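Dye room notebook, Clasley
February 16, 2022
Onion skins again, and the matter of the water
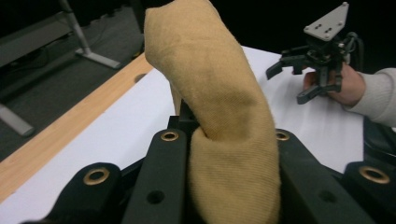 Tan-mustard cloth, diagonal ribbing, creased.

Picked up where the last entry stopped, which was with me writing "try again with rainwater" and underlining it twice as though rainwater were something you order. The barrel behind the Clasley building had a skin of ice on it and a good deal of roof underneath. Strained it through an old pillowcase. It came out the color of weak tea, so there goes the control.

The question, for anyone reading this cold: why do onion skins give us a clear gold when we dye upstairs and a sulky khaki when we dye in the basement, with the same skins, the same alum and the same person stirring? The two rooms are on different pipes. Upstairs comes off the newer line. The basement line dates from whenever the building was a cannery, and I suspect it of being mostly building by now.

Skins: 780 g, dry, all yellow onions, from the Magalhães sack. Magalhães swears the sack is yellow only and I did find red in it, so the first hour went to sorting. Red skins went in the jar by the window with the rest of the things we will use someday.

Split the skins evenly between 2 pots, one basement tap, one rainwater. Simmered for an hour, left to sit while I ate lunch, strained. Both liquors looked identical in the pot, a dark reddish brown. I have stopped believing anything I see in a pot. The notebook has pages of confident remarks about color in the pot and they are all wrong.

Cloth was wool flannel, scoured last week and mordanted with alum at our usual rate. No cream of tartar this time. The last batch had it, the one before didn't, and whoever wrote up the one before that recorded the amount as "some."

The Dota hot plate behaved for once on the left ring. The right ring still has only off and volcano. I ran the rainwater pot on the left and kept the basement pot on the right by sliding it half off the ring every few minutes, so please take the temperature figures for that pot as a statement of my intentions. Someone has taped a note to the Dota saying "do not use right side," in handwriting I recognize as mine.

Results after rinsing and drying on the rack:

Rainwater: warm gold, leaning orange. Even, apart from one pale stripe where the flannel folded over on itself. My fault, I walked away from it.

Basement tap: khaki. Darker, flatter, a little green if you hold it near the window. Level all over, annoyingly. The ugly one always comes out level.

So the basement pipe is giving us iron, which everyone has been saying since we moved in and which I have been resisting on the grounds that it was too obvious. Put a drop of iron liquor on a corner of the gold piece to see, and it went to the same khaki before I had put the cap back on the bottle. Fine. Iron. The corner is pinned on the facing page with the others.

This doesn't rule out hardness as well. The strips we have are a brand that fades in the tube and they read "moderately hard" for the tap, the barrel and, when I got curious, a bottle of distilled. New strips are on the list. They were on the list in the fall too.

Lightfastness cards: opened the envelope from the south window. Half of each strip had been covered, half exposed. The plain alum gold has faded visibly, down to a sort of straw. The khaki has barely moved. This is the part I would prefer not to report. Iron is known to help with light, and it looks as though the bad plumbing has been doing us a service all along while I complained about it in this very book. If we want the gold we should tell people to keep it out of the sun, or sell it to people with small windows.

Wash test: ran one piece of each through the Jiretti on the wool cycle with a strip of white cotton basted on. No bleeding to speak of onto the cotton from either. The Jiretti did leave its usual gray smudge along one edge, same place as ever, and I have marked it on the samples so that we don't spend another afternoon discussing it as a result.

Felting: slight, both pieces. Could have been me wringing them. I was told not to wring them.

For next time:
- Weld instead of onion, same split, and see whether the basement pipe spoils that too. My bet is olive.
- Run the basement tap for 5 minutes before filling and compare with a first-draw pot. If the trouble is sitting in the last stretch of pipe, flushing ought to show it.
- Proper weights for the tartar. A number, with a unit.
- Keep back some of the Magalhães skins for April, when the barrel should be cleaner and I won't have to break it open with a trowel.
- Find the lid of the large enamel pot. It is not with the large enamel pot.

Spent skins are in the compost. Leftover liquor is in the lidded bucket under the sink, labeled, still good through the end of the week if it doesn't start to smell worse than it does.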